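Notebook, Rillport bench
1/28/24

Starter trials, continued from the last page. Flour is the Gilmartin strong white throughout, same sack as before. Water from the filtered tap. Room was colder than I wanted when I came in, so I put the jars in the proving cabinet at 28 degrees and left the door shut until lunch.

Jar A (fed daily, kept out): doubled by late morning, domed top, smells of yoghurt. No complaints.
Jar B (fridge, fed once a week): slow. Barely moved before lunch, then came up in the afternoon. Sharper smell, a bit of grey liquid on top which I stirred back in.
Jar C (dried flakes, woken up with three feeds): better than Shirin expected and worse than I hoped. Plenty of bubbles at the sides but it had already sunk in the middle when I looked.

Made one tin loaf from each jar. Dough weight for the batch came to 1465 g after scraping down, split evenly by Liam on the small scale. The big scale is still drifting and should not be used for salt. I have put tape over the display.

Fermentation: folded the dough three times, then left it. A was ready to shape well before the other two. I shaped it on its own instead of holding it back, which means the loaves did not go into the oven together. That makes the crusts hard to compare, so ignore crust colour in today's notes. Teodoro wants them all baked at the same point of rise, not at the same clock time, and I think he is right. We will do it that way from now on.

Baked in the Laltden tins, lids off. The loaf from B stuck along one long side and tore when I turned it out. Needs more grease in the corners. Tins otherwise fine.

Crumb after cooling:
A – even, small holes, soft. Slight gumminess near the base.
B – tighter, more sour, the one Cormac liked.
C – uneven, with a dense band low down. Underproved, or the starter was past its best when it went in. Can't say which from one loaf.

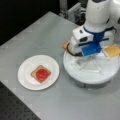
Slice shape matters more than I had allowed for. The Laltden tins give a squarer slice than the old ones, and Adel has been asking whether that is any use to the café or just looks tidy. Something round and red in the middle of a square slice covers most of it but leaves only a thin margin of bread round the edges, so a dry crust would be noticed straight away and the crumb has to hold up under the topping. I'd like a softer side crust before we show anyone. Lids on next time, and take them out a little sooner.

To do:
Repeat C with a fourth feed and use it before it sinks.
Weigh salt on the small scale only, 100 g at a time into the tub.
Ask Randeck whether the rye order can wait until March.
Liam to check the cabinet thermometer against the glass one. I don't trust the reading on the top shelf.
Keep back a piece of each loaf, bagged and labelled, for a staling check.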